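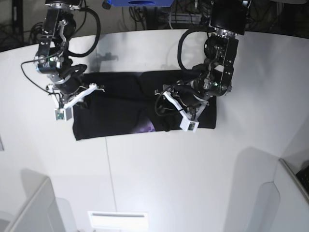

Kruger asked us at the Merkville open day whether a two-arm folding bench could cope with dark shirts at all, because every demo on the web seems to use a nice bright towel. Fair question, and one we hear a lot! Dark knits are the hard case. Creases hardly show on them, hems disappear into the body of the shirt, and a fold that's off by a finger's width can look fine from overhead. So we do a good share of our own work with black T-shirts, and we'd encourage any lab looking at the Morero to try it the same way.

Morero Two-Arm Garment Bench
Made by Pirkbridge
Order code 1652

The Morero is a complete bench for teaching and testing garment folding. You get two arms, two grippers, a white work surface and the cameras to go with them, all set up to share one coordinate frame from the first power-up. It's meant for university labs, small automation teams and anyone who has spent a month lining up two arms by hand and would like that month back.

What we like best about it is how the arms share the work. Both reach down from above, so the front of the table stays open for the person laying out the next shirt. Each arm can hold its half of a garment while the other moves, or the two can lift together and carry a fold across in one go. You can teach a fold by guiding the arms, play it back slowly, trim the parts you don't like and save it under any name you want. We've had first-time users teach a sleeve tuck before lunch and spend the whole afternoon making it prettier. 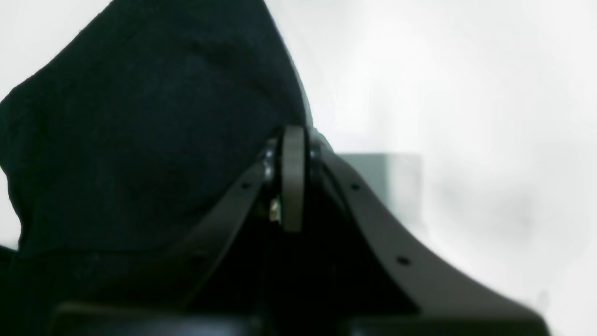
The wrist camera is the part of the kit we get most excited about. An overhead view is great for finding a shirt and planning the next move, but it can't tell you much about what's going on between the fingers. From the wrist you get the finger plates and the cloth in one view, close enough that even on a very dark fabric you can pick out shallow folds and the softer wrinkles lower down. That is the sort of detail a grasp checker can learn from. The stream is time-stamped with the joint data, so you can scrub back through a bad pick and see where each finger was at every step. The far background goes soft, and we're fine with that. Leave the wide view to the overhead camera.

Fingertips and force

Fingertips are swapped with a single screw. The standard pair is flat and wide for pressing and smoothing, and there's a narrow pair for lifting a single layer of jersey. Start with the standard pair. The narrow ones are lovely on thin T-shirts but they do take some patience to tune, and on thick fleece they tend to slide off the edge. Grip force can be set per move, so a light pinch on the hem and a firm press on the final crease can live in the same routine.

What's in the box

Two arms with grippers and mounting brackets
White table panels, in two sections
Two wrist cameras and one overhead camera
Standard and narrow fingertips, one pair of each per gripper
Control computer with the Morero software installed
Power supplies, cable set and cable clips
Printed setup guide

Details

Saved routines supplied: 8
Garment width, laid flat: up to 70 cm
Setup time, two people: nearly 33 minutes once the table is level
Mains lead: choose your plug type when ordering

Good to know before you order

Leave slack in the cables at the upper joints. The loops look generous when the arms are parked and they get a lot less generous at full reach. Clip them before the first run and check them again after a day of use.

Lighting matters more than we expected. The arms throw a soft shadow on the table, and the overhead camera can mistake a shadow for dark cloth if the room has only one lamp. Two diffuse lights, one from each side, sorted it out in our Merkville workshop.

Buttons, zips and stiff collars are outside what the supplied routines handle well. You can certainly teach them (a few customers have, and the results are a joy to watch), but plan for extra time. Very stretchy sportswear is also tricky, as it springs back when the grippers open.
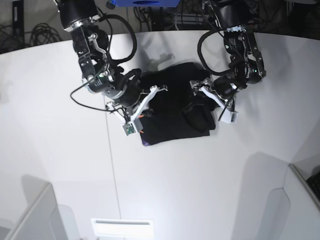 Both arms at work on a black garment, partly folded.

Spares and support

Fingertips, cables and table panels are stocked in Merkville and sold singly. Software updates are free for as long as you keep the bench, and new routines are posted every March. The support line is open every day but Sunday. When you write in about a fold that won't behave, please attach the saved routine and the wrist camera recording, and tell us what the garment is made of.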